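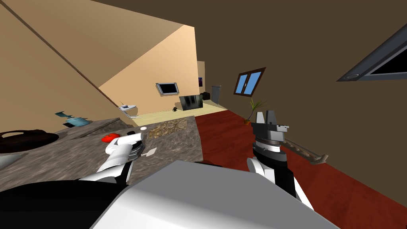 The marble counter, with a small white ball and something bright red on it.

Clustero promises to make foreign affairs fit between breakfast and the school run. For $4 a month the app tracks 155 treaties, border quarrels and fishing disputes, and buzzes when a foreign minister is "deeply concerned." Mine buzzed 14 times before coffee.

The maps are excellent. Contested waters get stripes, and tapping one brings up each side's claim in plain English.

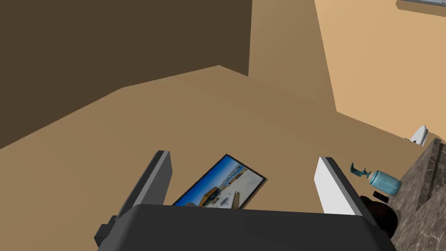 Search is weaker. It can't find a diplomat named Ó Dubhghaill unless you type the accent. Rival Dolleck manages this, but its maps look faxed. Four stars, alerts off.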